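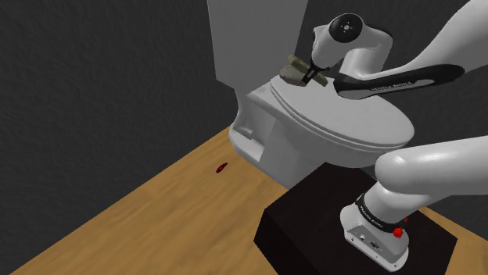
Home Projects Reports People Downloads Contact

Throwing away demonstrations: what happened when I cleaned up my bathroom data

Final report, Robot Learning project module, Bukstead
Handed in Monday, April 28, 2025

What I set out to do

My project started as something much bigger (a whole simulated flat, every room, a tidying robot, the lot!) and by December it had shrunk to one bathroom corner, one arm and one toilet. I'm glad it did. The question I ended up with is small enough to say in one breath: if you teach an arm to put things down by showing it lots of demonstrations, do you get a better arm by feeding it everything you've got, or by chucking out the messy ones first?

I'd assumed the answer was obvious. Clean data good, messy data bad. My results mostly agree with that, with one fairly big exception that I'll come to, and which I think is the most interesting bit of the whole project.

The task is called lid placement in my code. The arm stands beside the toilet, it has an object in its gripper, and it has to set it down on the closed lid and let go without knocking anything. The things on top of the tank are there to be left alone. I picked the lid because it's a nasty surface to place on: the edge is rounded, the tank gets in the way of the wrist if you come in from the wrong side, and anything you let go of too near the front can end up on the floor.

The scene

I built everything on Drilum, the scene package that our course uses, so the physics and the rendering were already there and I only had to worry about what went where. The bathroom pieces came from the Hestby set, which is the one shared between all the manipulation projects this year. I changed the wall texture and shifted the toilet a bit closer to the arm, and otherwise left it as I found it. The shift mattered more than I expected. With the toilet in its original spot the arm had to stretch almost straight to reach the back of the lid, and the motions came out jerky whatever I did.

The objects were reshuffled at the start of each episode, along with their positions. Some of them look quite odd close up, as the Hestby models were cut down to run quickly, and a few people who tried my demo couldn't tell what they were supposed to be. The policy didn't seem to care. It does care about shape, though. Flat things are easy to hold and annoying to let go of, and lumpy things are the other way round.

Collecting the demonstrations

I collected 2985 demonstrations. Please don't be too impressed, a lot of them were made by a scripted controller that knows exactly where everything is, with random noise added so that it doesn't do the identical thing each time. The rest I drove myself with a game controller, mostly in the evenings in the Goossens building where the fast machines are. My own ones are easy to pick out of the pile: they're slower, they wobble, and I have a habit of stopping over the toilet to have a think before I go down.

Each demonstration stores the joint positions, the gripper opening and the views from 2 simulated cameras. I tried with only one camera early on and the arm kept misjudging its height above the lid, so I went back and recorded both. That cost me a fortnight. If you're starting a project like this, sort your cameras out before you record anything!

The cleaning step

My filter is very plain. It plays back each demonstration and rejects it if any of these happen: the object is dropped from too high, the hand touches the tank, something on the tank gets moved, or the arm sits still for too long in the middle of the motion. The thresholds were set by hand on a small batch and then left alone, and I know that's a weakness. A proper study would have tried several.

After filtering I had 2182 demonstrations left. I'd braced myself for worse. Looking through the rejects, the long pauses were the biggest group by a long way, and yes, those were nearly all mine.
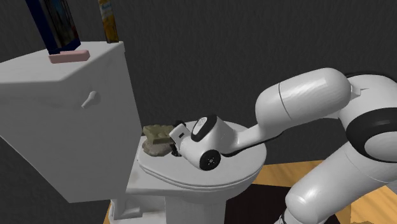
Fig. 2. Gripper at the closed lid, beside the beige object, with the pink bar, blue box and yellow bottle on top of the tank.

Training

I trained 4 policies, all with the same network and the same settings:

- everything, unfiltered
- the filtered set
- a random subset, the same size as the filtered set
- the filtered set with the pauses put back in

The third is there for fairness. Without it, anybody could say that the difference came from having less data, and they'd have a point. The fourth I added quite late, after a feedback session where I was asked whether I'd really shown that pauses were bad or had just decided they were. I'd just decided. So I went and checked.

Training ran overnight on the Goossens machines, and twice I came in to find it had stopped because the disk was full of my own video files. I've since learned to write fewer videos.

Results

The filtered policy beat the unfiltered one at placing the object on the lid. It also beat the random subset, so I'm fairly happy that the cleaning is what made the difference. The motions look nicer too. The arm comes over, turns the wrist down and goes for the lid in one go, where the unfiltered one tends to dither near the tank and sometimes brushes it on the way past.

Now the exception. The policy with the pauses put back in did better than my properly filtered one! The gap was widest with the lumpy objects, and I spent a long time assuming I'd mixed up the folders. I hadn't (I retrained it from scratch to be sure). Watching the runs side by side, my best guess is that the paused demonstrations contain lots of small corrections just before and after the arm stops. When I was hovering and having my think, I was also nudging the hand back into line. The filter threw all of that out, so the clean policy never saw what to do when it arrived slightly off. It would carry on down regardless and let go in the wrong place.

I can't prove that from the runs I have. To test it properly I'd want to keep the corrections and cut only the stationary part, which needs a better way of spotting where a pause begins. I had a go at this in the last week and it was a mess, so it's not in the results.

Things that went wrong

The success check was broken for a good while. It counted an object as placed if it was touching the lid at the end of the episode, and it didn't ask whether the gripper had opened. So the arm could hold the object against the lid until time ran out and get full marks. I only noticed when I sat down and watched a batch of "successes" all the way through. Every result in this report comes from after I fixed it, and the older spreadsheets in my project folder should be ignored.

Contact between the fingers and thin objects is also a bit off in my version of Drilum. Sometimes a flat thing sticks for a moment after the fingers open and then pops free sideways. I turned the friction down and it happens less, but it still happens, and it hits all the policies the same as far as I can see.

What I'd do next

First, the pause-trimming idea above. Second, try the same comparison with only scripted demonstrations and then with only mine, as I suspect the two kinds need different filters and I've been treating them as one heap. I'd also like to open the lid at some point and see how a policy copes when its favourite surface has gone.

The filter script, the list of rejected demonstrations and the settings for all the training runs are in the project folder under Downloads. The videos are there too, the ones I didn't have to delete.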